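Kesville Furniture Words

A word list of everyday English terms for household furniture, with spellings, plurals and regional variants. Version 3, released in March.

What is in it

The list has 1,833 entries. Each entry is one line in a tab-separated file, words.tsv, with four columns: term, plural, region, note. The region column is blank where a term is used everywhere. 65 entries are marked "disputed" in the note column, mostly where our sources disagree on whether a sideboard and a dresser are the same thing.

Sources

Terms were taken from the Damiswood auction lists and from the Gromlow parish house-clearance notices. Spellings follow the source unless it was plainly a misprint. Trade names have been removed.

Cabinet, cupboard and press

These three overlap more than any other group. "Cabinet" is listed with no region. "Press" is marked Scotland and Ireland. "Cupboard" has two lines, one for the standing piece and one for the built-in kind.
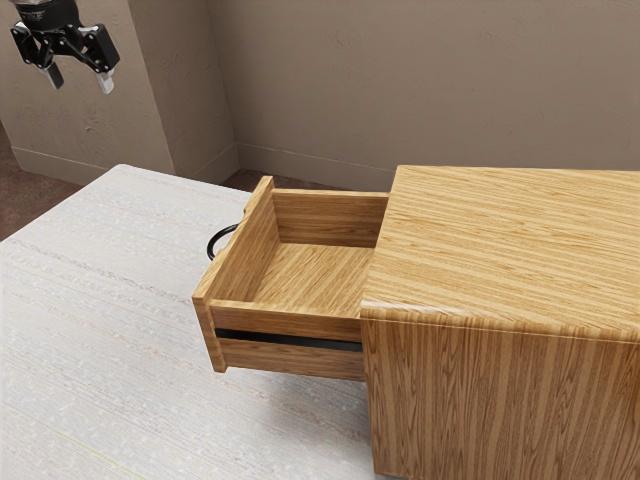
A reader in Gromlow wrote that her family only ever said press for the one with the linen in it, and that cupboard meant the one under the stairs. Both senses are now in the note column.

Known gaps

Office furniture is thin. Garden furniture is left out. Plurals for French loan words were not checked.

Use

Open the file as UTF-8. Lines starting with # are comments. Corrections go in corrections.txt, one per line, with the source.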